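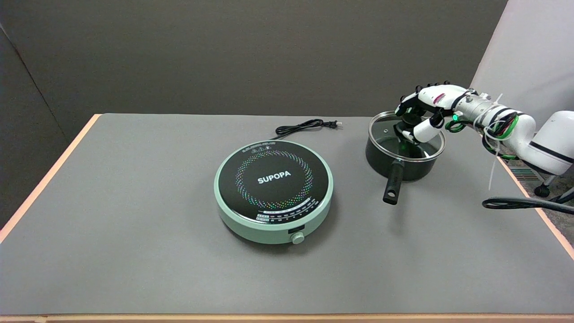
Which pans can be used on an induction cooktop?

Pans with a base that a magnet sticks to firmly. Cast iron, enameled steel and most magnetic stainless steel will heat. Copper, plain aluminum and glass will not, unless the maker has bonded a steel plate to the bottom.

November 5, 2021
By Nhyira Kyei

Section 4. Choosing and Checking Cookware

These steps apply to the Gounder and Zakley pan sets and to any pans you already own. Check each pan once before first use, and again if it has been dropped or badly overheated.

4.1 Magnet test

1. Empty the pan and turn it upside down on a towel.
2. Hold a refrigerator magnet against the middle of the base.
3. Let go. If the magnet holds, move it out toward the rim and try again in several spots.
4. If it slides or falls off anywhere but the outer edge, set the pan aside for gas or electric coil use.

Note: A weak pull in the center usually means a thin steel layer. The pan may heat, but slowly and unevenly.

4.2 Flatness and size

1. Lay a straight ruler across the base and look for light under it.
2. Measure the flat part of the base, not the rim. The smallest Gounder saucepan measures 113 mm across the base, and some cooktops will not detect a pan that small. Check the minimum size in your cooktop manual.
3. Wipe the base dry. Grit stuck to it can scratch glass.

4.3 First heating

1. Add two cups of water and center the pan.
2. Start on a low setting and wait for small bubbles before turning it up.
3. Listen. A light hum is normal with layered pans – a loud rattle is often a loose lid or handle screw.
4. Pour out the water, let the pan cool and wash it by hand.

CAUTION: Do not heat an empty nonstick pan. Induction warms the base quickly and the coating can be damaged before you notice. Keep Zakley nonstick pans at or below 200°C.

CAUTION: Do not put a hot pan in cold water. The base may warp.

4.4 If the pan does not heat

- Move it to the center of the cooking zone.
- Repeat the magnet test.
- Try a second pan that you know works. If that one fails too, the fault is in the cooktop or its power supply, so contact the cooktop maker.

Adapter plates can be used under glass or copper, but they waste heat and stay hot for a long time afterward. Let the plate cool fully before lifting it.

Care of handles and lids is covered in Section 5.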